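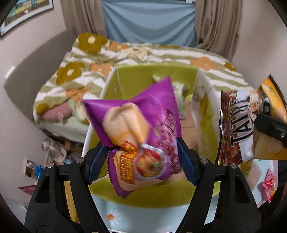 Jiltinwood Residents' Snack Box Group
Minutes, October 21, 2023
Taken by me, Mirjam Camenzind, at the big table in the Hesell room

We got going late, my fault, I had the key and then I had to go back for the key. Everybody who said they'd come came, plus two people from the Duvholm building who wanted to see how we do it before they start their own (welcome!).

Last meeting's minutes
Read and approved. One correction: I wrote that we'd agreed to stop doing chocolate. We agreed to stop doing chocolate in the summer. Sorry to anyone who panicked.

Where we are with the boxes
We sent out 194 boxes last season and the list for December stands at 262, so that's a big jump and I'll admit I gulped a little when I read it out. Most of the new names are from Duvholm. The question was whether we can pack that many in one go, and the feeling in the room was no. We'll do 200 on the first packing day and the rest on the second. Agreed without a vote, just a lot of nodding.

Chips and puffs
This took up most of the evening! The complaint from last time was crushed bags, and we all know why, we were laying them flat and then putting the heavy things on top. The suggestion was to put the small flat stuff on the bottom of the box first and lower the puffy bags in last, held by the sides and never by the top seam. We tried it a few different ways with what was on the table. Standing them upright saves a lot of room, but the tall bags stick up and then the flaps won't close, so tall bags go in at a slant. Small packets can fill the corners.

There was a long side discussion about whether one big bag or several little ones makes a nicer box. I'm for one big one, it feels more like a present. Others pointed out that families with kids would rather have little ones and skip the fighting. We left it that each packing table can choose, as long as the boxes going to one address match.

Boxes
The colored-inside ones got a lot of love, they look cheerful when you open them, but they cost more than the plain ones. Grigaitė (the packaging shop, for our visitors) will hold their price for us until the end of the month if we order everything together. Agreed to order. I'm doing that, and I'm asking for tape at the same time so please don't buy tape.

Tablecloths
Somebody asked if we could keep using the flowered kind. Yes please. They wipe down fast and I like them.

Labels
Still no decision on handwritten or printed. Handwritten is prettier, but 262 is a lot of handwriting. Carried over to next time.

Any other business
The Duvholm folks asked for a copy of our packing list and I promised to send it. The radiator in the Hesell room is clanking again. Could whoever took the good scissors home please bring them back, no questions asked.

To do
Mirjam: order boxes and tape from Grigaitė, send packing list to Duvholm
Everyone: think about labels, save clean paper for padding

Next meeting same room, same time, first week of December. Bring a mug.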